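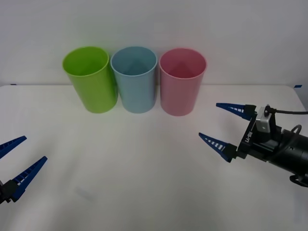
Kakevon > Recording sessions > FAQ

Questions people ask me about the cups table

I'm Ecaterina Dinu and I look after the demonstration recordings for Kakevon. Every time a new person joins I end up typing the same answers into the chat, so I've put them all on one page. If yours is missing, ask me or Rohani Subramaniam and one of us will add it!

What are we collecting, exactly?

Short recordings of a person driving the two arms through a small tabletop job. We call each one an episode. An episode has the camera video, the joint positions of both arms, the gripper openings and one line of text saying what the job was. The learning side takes a big pile of these and tries to come up with a policy that does the job without a person driving. My part ends at the pile, so please don't ask me about learning rates (I'll just forward you to Rohani).

How many episodes do you want per task?

We start with 100 and train on those before recording any more. If the first policy is hopeless we go and look at the recordings before adding to them, and if it's promising we go up to 200. I used to just keep recording until people stopped me, and all I got was a very large folder of me making the same approach over and over.

Why plastic cups?

They're cheap, they're easy to tell apart by color, and I don't mind when one gets squeezed or flies off the table. Green, light blue and pink also read nicely against a white table, even on a small preview. An open cup is a decent challenge too, as you can grab it from the side or put a finger inside, and people have strong feelings about which is right. For this set, please grab from the side.

Do the cups have to be in the same spot every time?

No, and please don't try! I want them to wander. Green, blue, pink is the order we begin the session with, and after that you swap them and shift them a little between episodes. What I do want to stay put is the table, the cameras and the wall behind. If you bump the table, stop and tell me before you record another one, even if it looks fine to you.

Do I use both arms?

Depends on the task line. Some tasks say left or right, and then the other arm waits with its fingers open, away from the cups. If the task line doesn't name an arm, use whichever is closer to the object. Please don't switch arms halfway because your wrist is tired – pause between episodes instead, I promise I'm not timing you.

I fumbled the grasp. Do I throw the episode out?

Not automatically. If you missed, opened up, came back and finished, keep it and tag it "recovered". Those are some of my favorite episodes, because the policy will miss too, and it needs to have seen somebody get out of trouble. If you dropped something on the floor, or had to reach in with your own hand, mark it "discard" and move on. Don't delete anything yourself. I like to look through the discards over a coffee.

What if I'm not sure which tag fits?

Leave it blank and write a few words in the notes box. "Weird wobble near the end" is perfectly good. A wrong tag takes me ages to find and a blank one takes me a second.

Does it matter how fast I go?

A bit. Go at the speed you'd use to pass somebody a full mug. Very slow driving gives us long stretches where hardly anything moves, and then the policy learns to hover. I had two operators in March with wildly different speeds, and after training on the mix the arms would creep along and then suddenly lunge. Not my proudest demo!

What goes in the text line?

One plain sentence with the object and what happens to it, like "move the pink cup in front of the blue cup". Skip "please", skip your name, and use the same color words as everyone else. We had lime, green and bright green all meaning the same cup for a while, and Rohani had to clean up every one of them by hand.

Can there be other things on the table besides the cups?

Yes, when the session sheet says so. In those episodes there's something shiny or oddly shaped out with the cups, such as a drink can on its side near the right gripper. Metal is a good test as it looks so different from glossy plastic on camera. Set it down before you press record, and write down in the notes what it is and which way it's lying.

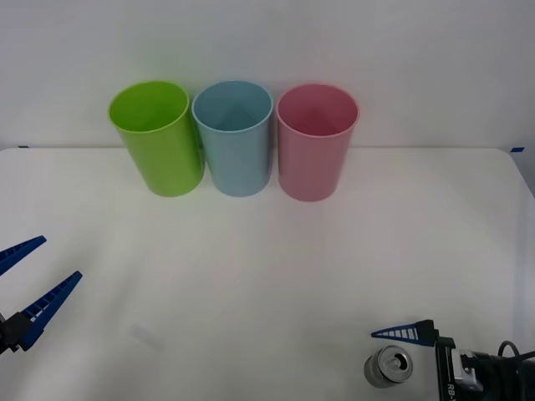 Where do the recordings go?

They upload to Jukgate once you close the session. Wait for the green check before you shut the laptop, please. From there Codport does the boring conversion work and splits off the episodes we hold back for testing. If the check hasn't shown up after two tries, leave the laptop open and message me.

Who is Þorgeirsson and why is it on my session sheet?

Ha, everyone asks. It's the name of the task list, so "Þorgeirsson 2" on your sheet means the second list and not a person you need to find. The current list is good until 30th April and I'll post the next one in the same folder.

Can I see what the policy learned from my episodes?

Sort of! We can't point at one movement and say that one was yours, since everything gets mixed together in training. You're welcome to sit in when Rohani runs the test episodes though. Put your name on the sheet by the door and she'll message you when there's a run coming up.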